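Zenach Robotics Club - Frequently Asked Questions

Who can join the club?
Any student from year 9 to year 12. You do not need to know programming before you start. Last year half of the beginners had never opened a terminal, and they learned it in the first term.

How much does it cost?
The fee is $40 for each term. It covers screws, filament and the bus to the Avholm Challenge. If this is difficult for your family, please write to Sumeya Gebru and it will stay between you and her.

When do you meet?
After school, from 3:45 until 5:30. In December we finish early for the holidays.

What is the Avholm Challenge?
It is a competition for school teams of up to six students. Each team programs an arm to pick up objects and put them in the right place. The organisers publish the object list in advance, but not the positions. We have entered 2 times, under the team name Savum.

Do students build the robot themselves?
Partly. The arm belongs to the school and must not be opened. The gripper is our own work, and each team may change the colour, shape and length of the fingers. Please do not remove the fingers without asking a mentor.

How do you teach the arm a task?
With demonstrations. A student moves the hand-held gripper and does the task many times while the camera records. Our model for this season, called Habte, was trained with 720 demonstrations. It sounds like a lot, but when the work is shared it goes quickly.
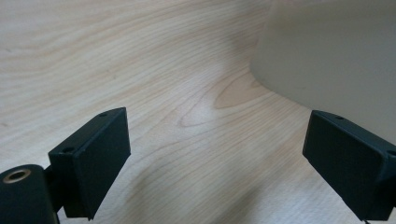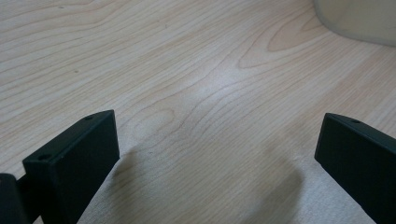 What makes a good demonstration?
Slow and even movement is the most important, and you should not change your mind in the middle. Start with the fingers wide apart, as they are over the table in both pictures, and keep them so until you are near the object. Check also your light - soft shadows like these on the wood are fine, but a strong lamp from one side is not. If you make a mistake, delete the recording and do it again.

Can parents visit?
Yes, from 5:00. Please sign in at the office first.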